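Trekau Marks 100 Websites Launched With a Free Website Checkup Day in Perorby

29 May 2023

We did it! The website for Nassar, a family bakery on the east side of Perorby, went live last week, and it is the one hundredth site our team has built and launched. When we opened our doors as a web design and search marketing shop, we had 2 desks, one very slow printer and a single client who was willing to take a chance on us. Seeing the counter on our office wall roll over to 100 was a big moment, and there was a lot of cheering (and plenty of Nassar's almond rolls).

To celebrate, we're holding a free Website Checkup Day at our office this August, open to any small business in Perorby and the towns nearby. You don't have to be a client of ours, and you don't have to become one. Bring your web address, your login if you have it, and whatever has been bugging you about your site. We'll sit down with you and go through it together.

Each checkup lasts half an hour. We'll look at how fast your pages load, how they read on a phone, whether your contact form really reaches your inbox, and how your business shows up when people nearby search for what you sell. If there's a quick fix, we'll make it on the spot while you watch. If it's a bigger job, you'll go home with a written list that you can hand to whoever looks after your site — us, another company, or your nephew.

We've been doing these checkups quietly for years, and we love them. So many of the problems turn out to be small ones. A dental office we met last winter had been missing appointment requests because the form was still sending them to an old email address. A garden center had its summer hours listed in January. One hardware store had 204 product photos on its home page, every one of them full size, and the page took so long to load that the owner had given up looking at it himself. We moved the photos into a proper gallery, shrank them down, and the home page now opens before you can reach for your coffee.

The Nassar site was a joy from start to finish. The bakery had been taking cake orders by phone and writing them in a notebook, and they wanted customers to be able to order online without losing the friendly feel of calling the shop. We built them an order form that asks the same questions the counter staff would ask, in the same order. The weekly bread list can be changed from a phone, so it gets updated first thing in the morning when the ovens are already going. Orders started coming in the day the site opened! 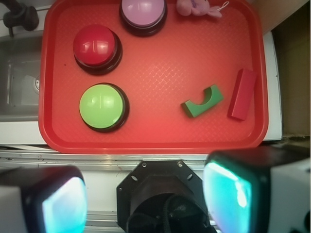

Checkup Day will also be the first chance to try Zelero, the simple page editor we've been working on since last spring. Zelero lets business owners change their hours, prices, photos and news without calling us and without worrying that they'll break something. Nassar is already using it, and we'll have it running on a couple of laptops so that anyone can sit down and play with it. Tell us what you like and what drives you crazy. We want to hear both.

There will be 5 short talks during the day too, given by members of our team in the front room. Topics include writing a good home page, taking better photos with your phone, answering online reviews, picking a domain name, and what search engines look for in a local business. The talks are free as well, and there's no need to book a seat for those. Come to one, or stay for the whole lot.

Checkup slots do need to be reserved, and we expect them to go quickly. The sign-up page opens on our website at the start of next month, and clients and newsletter readers will get the link at the same time as everybody else. If the slots fill up, please put your name on the waiting list anyway — we'll add a second day in the fall if enough people ask for one.

To all of the businesses behind those first 100 websites, thank you so much. Work on number 101 has already started, and it's for a bike shop.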